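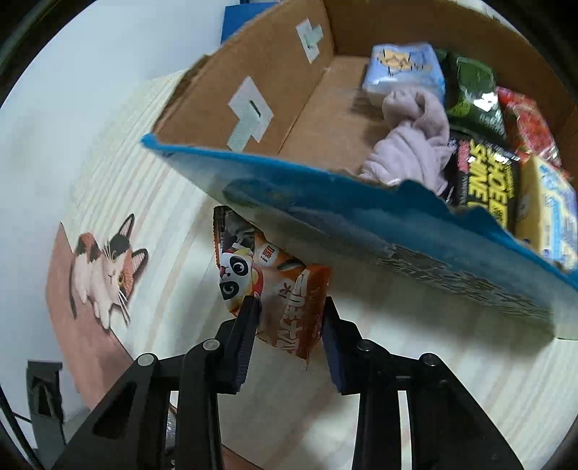 Thandeka Venter表示，混装拆零环节的设备预算如果只按机械臂的台数来编，采购完成之后仍会有一大笔费用找不到科目；夹指衬垫、备件、示教工时和场地改造应当在立项时一并列出，由同一个负责人签字。

上述意见已写入Tukton今日公布的《拆零与装箱环节自动化设备采购及预算方案》。方案覆盖Tukton位于Flarbridge的履约中心，对手持夹爪、机械臂工作站、耗材备件、数据存储及人员培训作出统一安排，首批采购将于七月启动。

一、方案背景

Flarbridge履约中心主要承接小件日用品和包装食品的混装订单。同一只纸箱内常常既有软包装零食，也有盒装、袋装的日用品，外形、硬度和表面反光程度差别较大。中心现有的输送和贴标设备运行稳定，但从货箱取件、向纸箱放件这一段仍由人工完成，在订单高峰期间对排班的依赖较强。

Tukton此前曾就该环节询价，收到的报价多以整线改造为基础，须停用部分现有工位，且报价中对软包装商品的处理能力普遍附有限制条件。经内部评审，公司决定调整采购次序：先购置手持夹爪，由熟练员工持夹爪完成日常的取放动作并同步记录；待记录达到验收要求后，再购置机械臂工作站。工作站与手持夹爪采用相同的夹指结构，耗材可以通用。

二、采购内容

方案列明的首批设备包括手持夹爪16套，机械臂工作站2座。手持夹爪由Mumitz供货，合同内含夹指、衬垫、转轴销等易损件的首年供应；机械臂工作站的集成与安装由Domínguez负责，合同内含安全围护、急停回路和现场调试。

两份合同分别签署，分别验收，付款节点互不牵连。机械臂工作站合同设有启动条件：在手持夹爪阶段的验收报告获得批准之前，Tukton无须支付设备款，只承担已发生的设计费用。Domínguez同意在此期间保留报价，并按Flarbridge现场的实际台面高度和通道宽度完成布局图。

方案对以下几项支出作了单独列示，不得并入设备单价：

夹指衬垫及其他易损件，按使用班次编列，逐季结算；
记录数据的存储、备份与清理；
员工持夹爪作业的示教工时，按正常班次计薪，不计入产量考核；
工位照明、台面、电源和线缆走向的改造；
设备停用期间的人工替补费用。

三、预算结构

方案全周期总预算中，设备购置约占68%，其余部分用于耗材、工时、场地和培训。预算编制小组曾对多种比例作过测算，最终采用的比例以Flarbridge现有班次为依据，未计入尚未签约的新增业务量。

Nicanor Montecinos在方案说明会上指出，设备采购中较难估算的是使用第二年之后的支出。他说：“购置价格写在合同第一页，衬垫多久换一次、换的时候工位停多久，往往要翻到附件才找得到。我们这次要求供应商把更换周期和更换用时放进报价表正文，与单价并列，并且允许我们按自己的记录进行修正。”

按照方案规定，易损件的更换周期以现场记录为准。供应商给出的参考周期与现场记录不一致时，双方在季度结算会上核对，差额部分由下一季度的供货价格冲抵。Mumitz已接受这一条款。

预算中另设一笔预留金，用途限于商品包装变更引起的夹指改型。包装食品更换袋型、换用更光滑的膜材或调整封边形式，都可能影响夹取。动用预留金须由现场工程与采购两个部门共同提出申请，并附改型前后的取放记录。

四、实施安排

方案分为两个阶段。第一阶段为期7个月，由Flarbridge履约中心各班组轮流使用手持夹爪，在正常作业台面上完成混装商品的取放。参与作业的商品种类由商品部门按月更新，软袋、硬盒、扁平包装及织物类商品均须纳入，不得只选取形状规整、便于夹取的品类。纸箱同样使用现场在用的型号，箱口磨损或折页不平的旧箱不作剔除。

第一阶段的验收不以单次动作的快慢为指标。验收报告应当说明：各类商品的记录是否齐全，失败动作是否如实保留，夹指及衬垫的磨损情况，以及员工对握持重量和操作姿势的意见。其中员工意见部分由班组直接提交，供应商可以书面回应，但不得修改原文。

第二阶段自机械臂工作站合同启动之日起计算。工作站安装期间，现有人工工位保持运行。工作站投入使用后，先在夜班承担低峰订单，经连续运行考核合格，再进入日班。考核不合格的，Domínguez应在约定期限内整改；整改后仍不合格的，Tukton有权退回设备，并收回已付款项中对应的设备部分。

五、人员与培训

Tukton重申，本方案不以减少Flarbridge履约中心现有岗位为预算前提，各项测算均未计入裁减人员所节省的费用。持夹爪作业实行自愿报名，报名员工在上岗前完成培训，内容包括夹爪的握持与开合、衬垫检查、线缆整理以及记录中断后的处理办法。

参加示教的员工在第二阶段可优先申请工作站值守和设备维护岗位。相应的培训费用已列入总预算，由人力资源部门单独管理，不因设备采购进度的变化而调减。

Thandeka Venter在书面意见中补充说，值守岗位的职责应在设备到场之前写明，包括谁可以停机、停机后由谁恢复、班次交接时须核对哪些项目。该项意见已被采纳，相关岗位说明将作为机械臂工作站合同的附件。

六、数据管理

手持夹爪作业期间产生的记录归Tukton所有，存放于公司自有的存储设备。Mumitz与Domínguez可在合同约定的范围内使用，用于夹指改型和工作站调试，未经书面同意不得用于其他客户的项目。记录中如出现员工面部、订单地址或其他个人信息，应在移交供应商之前作遮盖处理，遮盖所需的工时和软件费用已编入预算。

记录的保存期限与设备折旧期限一致。期满后由数据管理部门清点，决定续存或销毁，并将结果报采购部门备案。

七、后续采购

Tukton旗下其他履约中心暂不列入本方案。各中心如有同类需求，可参照本方案的预算科目编制初步测算，但不得直接套用Flarbridge的设备数量和比例。公司采购部门将在第一阶段验收报告获批后，公布预算执行情况，包括各科目的编列数、实际支出数和差异原因。

有意参与后续供货的企业，可向Tukton采购部门索取技术要求和报价表格式。报价表须按正文列明的科目分项填写，以总价形式提交的报价将予退回补正。夹指样件的寄送费用由报价方承担，测试完成后样件可申请退还。

关于Tukton

Tukton从事仓储、拆零拣选和混装配送服务，客户以日用品和包装食品企业为主。Flarbridge履约中心设有收货、存储、拆零、装箱和发运区域，实行多班次作业。

关于合作供应商

Mumitz设计并生产手持夹爪及配套夹指，提供易损件供应和现场维护服务。Domínguez从事机械臂工作站的集成、安装与安全评估。

前瞻性说明

本新闻稿所载采购数量、预算比例和实施期限，以发布时已获批准的方案为依据。实际执行可能受到供货周期、场地条件、商品结构变化及验收结果的影响。Tukton将在方案发生重大调整时另行公告。

媒体及供应商垂询，请联络Tukton企业传讯部，并在来函标题中注明“Flarbridge设备采购”。

（完）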